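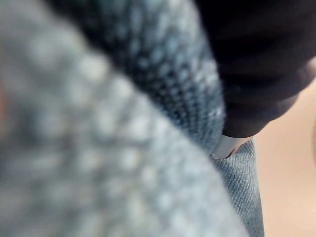 Le mode coopératif d'Ollance est-il jouable de bout en bout à ce stade ?

La boucle complète (création de partie, exploration, retour au camp, sauvegarde) fonctionne sur serveur dédié pour deux des cinq régions prévues. Les trois autres se chargent et se parcourent, sans objectifs ni adversaires.

Accueil > Productions > Ollance > Rapports d'avancement

Studio - Productions - Outils - Presse - Contact

Ollance - rapport d'avancement, lot 2
Établi par Zaltico à l'attention du fonds Rosenthal, 22 mars 2022

1. Périmètre du lot

Le lot 2 couvre le passage du prototype solo à une version multijoueur en monde persistant, la refonte du système de météo et la livraison de la chaîne de production des décors. Le contenu narratif, le doublage et la version console relèvent du lot 3 et ne sont mentionnés ci-dessous que lorsqu'ils créent une dépendance.

2. Réseau et serveurs

Le modèle d'autorité est désormais entièrement côté serveur. Le client prédit le déplacement et les tirs, le serveur valide et corrige. Les sessions acceptent jusqu'à 20 joueurs. Au-delà de ce seuil, la réplication de l'inventaire sature le canal fiable et les objets déposés au sol apparaissent avec un retard visible. Le plafond est maintenu pour l'ensemble du lot et la question sera rouverte après la réécriture du gestionnaire d'inventaire.

La reconnexion après coupure est opérationnelle. Le personnage reste présent dans le monde pendant le délai de grâce, puis il est retiré et son état écrit en base. Un défaut subsiste lorsque la coupure intervient pendant un changement de région : le joueur est parfois replacé au dernier camp visité et perd la progression de la quête en cours. Le cas est reproductible, le correctif est en relecture.

3. Monde et météo

La carte est découpée en cinq régions. Le littoral et la vallée basse sont au niveau attendu pour la livraison. Le plateau, la zone minière et la forêt inondée disposent de leur relief définitif et d'une végétation provisoire. L'éclairage global a été recalculé pour les cinq régions avec les nouveaux profils atmosphériques.

Le brouillard volumétrique a demandé plus de travail que prévu. La première implémentation doublait le coût de rendu dans la forêt inondée. La version retenue abaisse la résolution du volume à distance et conserve le détail près de la caméra ; la différence est perceptible en mouvement rapide, acceptable à pied.

4. Outils

Flivis, notre éditeur interne de placement, est utilisé par toute l'équipe décors depuis février. Il remplace les scripts hérités du prototype et gère les règles de pente, d'humidité et de voisinage pour la végétation. L'annulation multiple et le verrouillage par zone ont été ajoutés à la demande des graphistes. La documentation reste incomplète pour les règles personnalisées - un exemplaire de travail est joint au dépôt.

5. Qualité

À la clôture de la période, la base d'anomalies compte 228 fiches ouvertes, toutes sévérités confondues. Les fiches bloquantes concernent la reconnexion décrite au point 2 et une fuite de mémoire sur le serveur après plusieurs changements de météo consécutifs. Une part importante des fiches mineures porte sur les collisions de décors provisoires ; elles ne seront pas traitées individuellement et tomberont avec le remplacement des éléments.

Les séances de test externes se sont tenues à distance. Les retours portent surtout sur la lisibilité de la carte et sur le coût en ressources des réparations d'abri, jugé trop élevé pour un joueur isolé. Un barème distinct pour les parties en solitaire est à l'essai.

6. Écarts au plan

Le système de troc entre joueurs, prévu dans ce lot, est reporté au lot 3. Il dépend du gestionnaire d'inventaire et son développement sur la base actuelle aurait été à refaire. En contrepartie, la gestion des camps partagés, inscrite au lot 3, est livrée par anticipation. L'enveloppe budgétaire du lot est inchangée.

7. Période suivante

- Correction de la fuite de mémoire et du défaut de reconnexion
- Réécriture du gestionnaire d'inventaire, puis nouveaux essais de charge
- Adversaires et objectifs du plateau
- Végétation définitive de la zone minière
- Documentation des règles personnalisées de Flivis

La version serveur et le client correspondant sont déposés sur l'espace partagé avec les notes de version. L'accord du fonds Rosenthal est attendu sur le report du troc avant le lancement du lot 3.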